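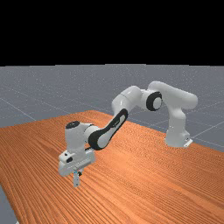 Grelby invites applications from organisations and individuals wishing to take part in the user review of Trekava, its software kit for planning and rehearsing the work of robot arms on screen. The review will run from our Fledadcombe office and will help to decide which parts of the kit are ready for general sale. Participants will work mainly with the bench exercise, in which a white and black arm with a two-fingered gripper stands on a large wooden table with nothing else laid out on it. Objects are added by the participant from the kit's own library, or may be drawn up and brought in from outside.

Who may apply

We wish to hear from small manufacturers, repair workshops, colleges and independent engineers. Applicants should have some experience of setting up or programming a robot arm of any make. Knowledge of simulation software is welcome but is not required. Staff of Samonte, which supplies the Trekava object library, may not take part.

There are 22 places. At least half will be offered to applicants who have not used an earlier release of the kit.

What participants will do

Each participant will receive a full copy of Trekava, the printed handbook and access to the support desk. Over the review period, participants will be asked to:

Install the kit on their own computer and record any difficulty met.
Complete the bench exercise, including reaching, gripping and setting down objects of their own choice.
Build one further exercise drawn from their own line of work.
Keep a short written log and return it at the end of each stage.
Attend a closing meeting, in person or by telephone.

The work is expected to take 80 hours in all, which may be spread over the review period as the participant sees fit. No robot arm is needed. Participants who own one may compare its movements with those shown on screen, but remain responsible for its safe use at all times.

Payment and terms

A fee of £1531 will be paid to each participant on receipt of the final log. Travel to Fledadcombe will be repaid at the standard rate on production of receipts. Participants may keep their copy of the kit after the review closes in July.

Exercises built during the review remain the property of the participant. Grelby may quote from the logs in its own reports, without naming the writer, and will ask for written consent before any other use is made of them.

How to apply

Applications should be made on the form supplied by the Grelby reviews office, quoting reference 2933. Please give details of relevant experience, the computer to be used and the kind of work for which the kit would be tried. Forms must reach us by 5th December. Late forms will not be considered.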